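3. Operating Rules for Shared Manipulation Cells

3.1 Scope

The rules in this section cover the cells in which cloth handling episodes are recorded. They apply to any cell where a person may be within arm's reach of the table while the arms are powered. They were drafted at Zarnstead, revised after use at the Plistham site, and frozen in May before the main collection began.

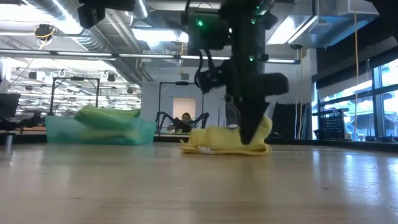
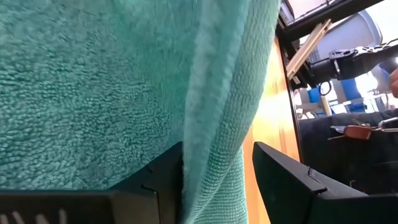 Figure 2. Cloth handling, in two views. First: a gripper finger pressing on a yellow cloth, with a teal bin and a green cloth on the same table. Second: wrist view of a teal towel held between two gripper fingers.

3.2 Contact with the table

Pressing is the most common source of wear in our logs. A policy that pins fabric with one finger will often command a target a few millimeters below the surface, and the controller will keep pushing until the error is cleared. We set a fixed floor for each table, measured at the four corners and the center with the gripper closed. The floor is checked at the start of each shift and again after any change of fingers. Commands below it are clipped, and the episode is flagged but kept.

Of the 3447 episodes started under these rules, 2698 passed review without a flag. Most flags came from clipped commands. A smaller group came from cables, which we treat separately in Section 3.4.

3.3 Grip limits for fabric

Thick fabric hides the true gap between the fingers. With terry cloth, the measured opening can suggest a firm hold when only the outer loops are caught. Earlier versions of our rules allowed the operator to raise the grip force by hand until the cloth stopped slipping. This led to different force values at different stations and made episodes hard to compare. The current rule gives one force value per fabric class, stored with the task file. The operator may not change it during a session. If the cloth slips, it slips, and the episode is labeled as a failed grasp.

Fabric class is assigned by thickness and pile, never by color or size. A new item is weighed, measured folded in two, and given a class before it goes into a task.

3.4 Cables and wrist cameras

Any cable on a moving link must have enough slack for the full range of the wrist and must be tied at two points on each side of a joint. The operator moves the wrist slowly through its limits before the first episode and watches the loop. Camera mounts are checked for play by hand. A mount that moves is tightened and the camera is calibrated again. Episodes recorded since the last good check are held for review.

3.5 People near the cell

We use a seated position and a standing position, both marked on the floor. Hands stay off the table while the arms are enabled. Resetting the cloth requires a hold state, confirmed by the operator on the console and repeated aloud. Lanyards, loose sleeves and long necklaces are not worn at the station.

Because people may enter a camera view, every session needs a signed consent form on record. Faces are blurred before release. The Trorkach tool we used for blurring missed some partial views, so a manual pass was added for all background footage.

3.6 Changes to the rules

The final list has 13 rules. A change takes effect on the Tuesday after it is approved, at every site at once, and the version number is written into each episode header. Episodes from two versions are never merged without a note in the data card. Author Jacobs kept the change log, and it is included in the appendix along with the shift checklist.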